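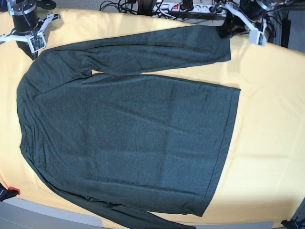 Folding a long-sleeved shirt

Folding a long-sleeved shirt is the household task of reducing a shirt with full-length sleeves to a small, flat, more or less rectangular bundle that can be stacked, filed in a drawer or laid in a suitcase. It is one of the first laundry jobs many people learn as children, and one of the last they feel they do well, mostly on account of the sleeves. A T-shirt forgives a great deal. A long-sleeved shirt has two extra lengths of cloth that have to go somewhere, and every folding method is at heart an opinion about where to put them.

Surface

The work can be done on a bed, an ironing board, the lid of a washing machine or even against the chest, but most household manuals recommend a table, and a large one if it can be had. The shirt should be able to lie fully open, with both sleeves stretched out if the method calls for it. On a smaller table one sleeve will usually end up hanging over the edge, and this does no harm so long as its weight is not enough to drag the body of the shirt along with it.

Many people like to cover the table first. A plain cotton cloth gives a little grip, so the shirt stays where it is put, and it keeps knitted fabrics from snagging on rough wood. A pale cover has the further advantage that a dark shirt shows up clearly against it, hems and all, which is a real kindness to tired eyes at 9 in the evening! The cover itself need not be ironed. The creases left in it from its own time in the cupboard can even serve as rough guides for keeping a hem straight.

Laying out

Before any fold is made the shirt is spread out and smoothed with the flat of the hand, working from the middle toward the sides. Whether it should lie face up or face down is a matter of long and mostly friendly disagreement. Face down leaves the front showing at the end, and is usual for shirts with buttons or a printed design. Plain jersey shirts can be done either way, and plenty of people never give it a thought.

The places that need most attention are the shoulders, where the cloth likes to puff and gather at the sleeve seam, and the lower hem, whose corners tend to creep inward. A light tug at each corner is generally enough. Sleeves are drawn out by the cuff and then laid down gently, so that they don't spring back into ripples.

Common methods

The side fold, sometimes called the shop fold, brings one side of the body toward the center with its sleeve laid back down along the folded edge. The other side follows, and the long strip is then folded from the hem upward in halves or thirds. It gives the neatest front and is the method taught to new staff at the Cordeiro clothing shops, where a sheet of card 24 centimeters wide is used to keep every shirt the same.

The half fold is quicker. The shirt is doubled lengthwise so that the sleeves lie one on top of the other, the pair of sleeves is turned in across the body, and the whole thing is folded down into a square. It suits soft knits, and it is the usual choice when there is a full basket waiting and supper is on the stove.

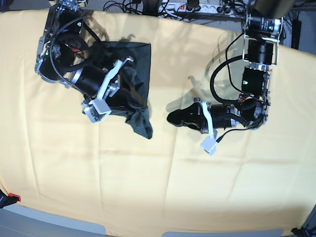

Whichever method is used, the last fold is the one most likely to come undone, particularly in thick or springy cloth. Pressing the finished bundle with an open palm for a moment helps, and so does turning it over so that its own weight holds the loose edge underneath. A bit of sleeve that has escaped can simply be tucked back in; there is no need to start the whole shirt over.

Fabric and weight

Heathered jersey, in which fibers of several shades are blended in the yarn, is about as easygoing as shirt cloth gets. Small wrinkles hardly show among the flecks, and it takes a soft fold without a hard line. A light jersey shirt of 200 grams folds very small, while a heavy winter one of 400 grams may be better in two large folds than in four small ones. Crisp woven cotton keeps every mistake, and is best folded soon after ironing.

Rolling and other alternatives

Rolling is popular for travel, and the Vulel guide to small wardrobes recommends it for any drawer under 18 centimeters deep. Its critics say that a rolled shirt comes out curved and that the sleeves wander inside the roll. Hanging avoids the question altogether, though heavy knits can stretch at the shoulders if left on a hanger from one winter to the next.
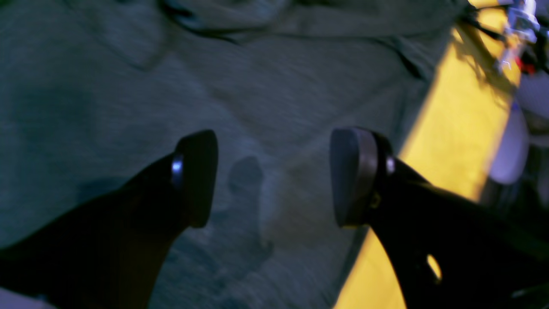 Ilídio Lobo objects that too much fuss is made over all of these methods, and holds that a shirt which will be worn again by Thursday's wash needs one fold down the middle and a clean shelf. He does allow an exception for wool, which he would fold in tissue and leave alone until the cold weather comes back.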